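Vedero Wireless Uplight Kit: a full season with the 12-light case

I have wanted to write up this kit since the first time we rolled it into a ballroom, and I made myself wait until we had used it for a full season of dinners, award nights, a couple of product launches and one very windy garden party. We are a small planning and production outfit, Jandemum Events, and lighting is the part of the job I get silly about. Give me a beige room with a low ceiling and a decent set of uplights and I am happy for the whole day!

So, the Vedero. It's a set of 12 battery-powered LED uplights in one wheeled case, and the case is also the charger. You drop the lights into their slots, plug in one cord, close the lid and go home. For anyone who has spent the night before a gala hunting for wall outlets in an office kitchen, that alone is worth a long look.

Our old lights were wired. They were good lights, and I still have them, but every job meant a big bin of extension cords and a lot of gaffer tape and somebody on their knees along the baseboard while the florist stepped over them. Then the banquet captain would move a table and we'd start again. With the Vedero kit you set a light on the floor, turn it toward the wall, and it's done. If the table moves, the light moves with it.

Setup

The first real job was an awards dinner for 500 at Botha Hall, which is a lovely building with almost no power on the long side of the room (if you've worked there, you know the wall I mean). I used to rent a distribution box just for that side. This time we had every light placed and colored in 15 minutes, and that includes the time I spent walking to the back of the room and squinting and changing my mind about the amber.

Placement is easy. Each light has a flip-out foot on the back so you can tip it up or lay it flatter, and the foot is stiff enough that it stays where you put it. The rubber pads underneath don't skid on a polished floor. I would like a slightly wider tilt range for very tall columns, but with a normal ballroom wall you won't miss it.

Pairing the lights with the remote took me two tries. The manual has you hold down the group button until the status light blinks, and it doesn't say that you have to do it again for each light. Once I had that figured out it went quickly, and the lights have remembered their groups ever since, even after sitting in storage over the holidays.

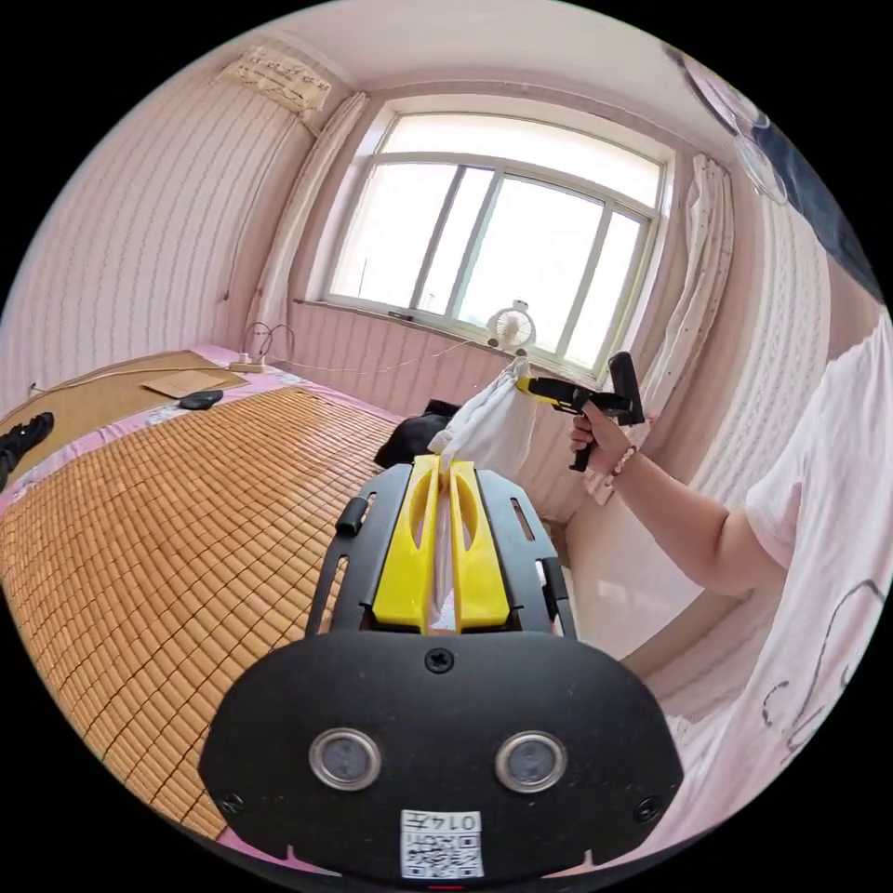 Too blue, was the verdict from the client's side of the room when we first switched on the white preset at Botha Hall, and I had to agree. The factory white is cold. It makes the linens look a bit like a dentist's office and it does nothing for people's faces. The fix is simple, though: save your own white with a good push of amber in it, and use that one from then on. I keep mine on the first memory button and I haven't touched the factory white again.

Color

Apart from that white, the color is gorgeous. I really mean it. The reds are deep and don't drift to pink, the greens look like leaves instead of a traffic signal, and the amber is the best I've seen on a battery light at this level. Warm amber on old brick is my favorite look in the world and these do it beautifully.

Matching from light to light is very good too. I lined them all up against one plain wall in our storage unit and ran through the presets, and the only place I could pick out a difference was in the palest lavender, where one of the lights ran a shade pinker than the others. At an event, with people and flowers and candles in the way, you will never see it. (I do. But I know which light it is now, and it goes behind the bar.)

Fades are smooth. There's a slow crossfade mode that I use while guests are being seated, a very gentle move from amber to rose and back, and it gives the room a little life without turning the dinner into a disco. The disco modes are there if you want them, and after the speeches, some clients do want them.

Battery

This is the part most people ask me about. The lights are rated for a full evening and we've found that to be true for the way we work, meaning a single color at a medium level with a brighter look for the awards segment. On our longest day, we switched on at noon for a sponsor lunch and were still lit when the band packed up. At full white the battery drops much faster, so if you're lighting a trade show booth all day, plan to use a cord. The kit comes with short power leads for exactly that.

A charge from empty takes seven hours in the case. That's an overnight job, so if you have a lunch event and a dinner event on the same day you need to be careful with your levels at lunch. The little battery readout on each light is clear and easy to read, and I trust it. I've never had one go from half to dead on me.
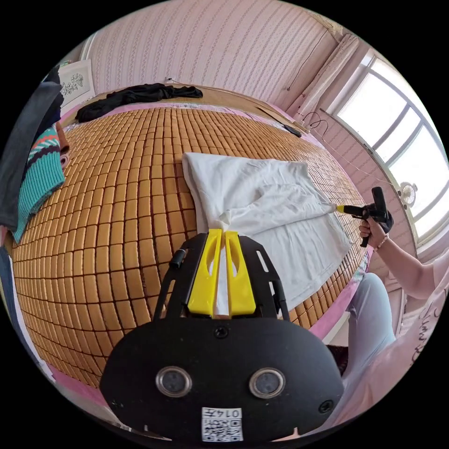 Can you use the kit outdoors? Under a tent or a deep porch it works very well, but the lights aren't sealed against rain and they need to come in if the weather turns. We did a July garden party under a frame tent with the sides open and the lights were fine on the grass, although the wind knocked over the two nearest the gate. Since then I've put a small sandbag behind any light that stands in the open.

One more outdoor note. They won't compete with the sun, and no battery uplight I've tried will. Start them at dusk and let your guests notice them come up — it's a really pretty moment.

The remote and the app

I love the remote. It has big buttons, it lights up, and it fits in a jacket pocket. I can stand next to the emcee and bring the room down for the video without running anywhere or whispering into a headset.

The app I like less. It lets you draw a floor plan and drag your lights around on it, and that's a fun idea, but you have to log in again every time you open it, and a ballroom with weak signal is the last place I want to type a password. My advice is to build your colors at the office with the app, save them to the memory buttons and then run the night from the remote. Vedero has been updating the app and it's better than it was in the fall, so I have hopes.

Compared with the Statirham set

Before buying I borrowed the Statirham wireless kit for a weekend, so I can give you a fair comparison. The Statirham lights are brighter at the top end and the housings are tougher. If you throw your gear in a truck every night, or you're lighting very high ceilings, take a serious look at them. They're also heavier, and the charger is a separate box with a cord for each light, and that brings back the tangle I was trying to get away from. The fan is what settled it for me. You can hear it during a quiet speech, and the Vedero lights have no fan at all. At a dinner, silence wins.

Small complaints

The wheels on the case are too small. They're fine on carpet and hotel marble and miserable on gravel, and a loaded case is a two-person lift up any set of stairs. The latches are good but the lid doesn't stay open by itself on a slope, so watch your fingers at the loading dock.

I'd also like a black housing and a white housing in the same kit. Right now you choose one or the other when you order. We went with white for weddings and light-walled rooms, and in a dark theater lobby they do stand out a bit. Covers exist, but they cost extra and I haven't bought any.

Would I buy it again?

In a heartbeat! It has cut our load-in time, it's made rooms possible that we used to turn down for lack of power, and it makes me look forward to setup, even the early ones. If you do smaller corporate events or gala dinners and you've been getting by with rented lights, this is a kit you'll be pleased to own. Save your own warm white before the first job, get a couple of sandbags, and label the light that runs pink.

Last updated: Thursday, March 14, 2019

Comments

Thank you for the tip about the white preset. We had the same problem at a fundraiser and I thought our lights were faulty. Added some amber like you said and the room looked so much better.

Do you know if two cases can run from one remote? We have a ballroom that needs more than one set and I don't want to carry two remotes all night.

Reply from Jandemum: They can, as long as you pair the second set to the same group numbers. I tried it with a rented case and it worked on the first go. Take one spare remote anyway.

I'm on the Statirham side of this one. Yes, the fan makes noise, but we do mostly concerts and launch parties and you can't hear it over the music. Nice to read a review that's fair to both.

Agree about the wheels!! We strap ours to a hand truck now.

Contact Jandemum Events | © 2019 Jandemum Events. All rights reserved. | Back to top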